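Ostness Household Tasks Study: progress report to the Dirholm Fund
Sunday, August 3, 2025
By Priya Haverford
2 comments | 7 shares

Reporting period: March to the end of July. Work package 2, small items at the table.

Work package 2 covers the placing of soft and rigid items into small open containers on a covered table. The table layout was fixed early in the period and all sessions reported below used it.
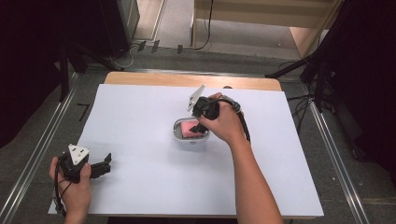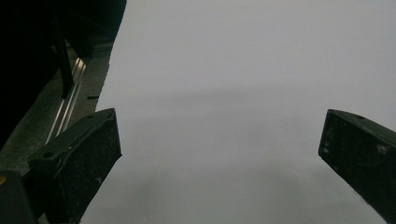 1. Work completed

The plan called for 115 sessions by the end of July. All 115 were held. Each session lasted 30 minutes, including the time needed to reset the table. Seven sessions were repeated in full, owing to incomplete log sheets, and the repeats are not included in the total.

The item list was agreed with Dirholm in March and has not changed. It consists of sponges, folded cloths, soap dishes and shallow tubs. The sponge and container tasks were finished first. Cloth folding took up most of June. The remaining soap dish sessions were run in the first half of July.

2. Table covering

The bare tabletop was used for the first sessions of the period. Light containers moved when an item was pressed down into them, and the start position was then lost. A white sheet was laid over the table from the second week onwards. Movement of the container fell to a level that no longer required a restart.

The sheet has one drawback. It creases with use, and a crease under the container changes its height slightly. The sheet is now smoothed before each session and replaced when smoothing is no longer enough. Two thicknesses were bought from Esposito. The thinner one has been withdrawn.

3. Sponge and container tasks

The task is to put the sponge into the container, settle it flat and take it out again. Settling is the slowest step. A sponge that goes in at an angle catches on the rim and has to be pressed down at the raised end. Operators differed in how they dealt with this. Some lifted the sponge out and started again; others corrected it in place. Both methods are accepted under the written procedure, and the log sheet now has a column for recording which was used.

Sponges lose their shape over repeated use. A used sponge is softer at the corners and goes in more easily, so the results from early and late sessions cannot be compared directly. Sponge age has been entered in the log since May. For sessions before that date it has been estimated from purchase records and is marked as an estimate.

4. Problems and delays

Delivery of the second batch of tubs from Predura was late, and the tub sessions were moved from May to July. This had no effect on the total. The replacement tubs are slightly deeper than the first batch. Results for the two depths are kept in separate tables.

Carpet in the work area allows the table to settle unevenly. Its level is checked at the start of each day and corrected with thin pads under the legs. A firm board under the table was considered and rejected on grounds of cost.

5. Spending

Spending on consumables is within budget. The underspend on cloths has been set against extra sheets, as agreed by email. No change to the total award is requested.

6. Next period

Work package 3 moves on to items with lids. The procedure is in draft and will be sent to Dirholm for comment before any sessions are booked. The full log sheets for work package 2 are available on request.

Contact: Priya Haverford, Ostness | © 2025 Ostness | Back to top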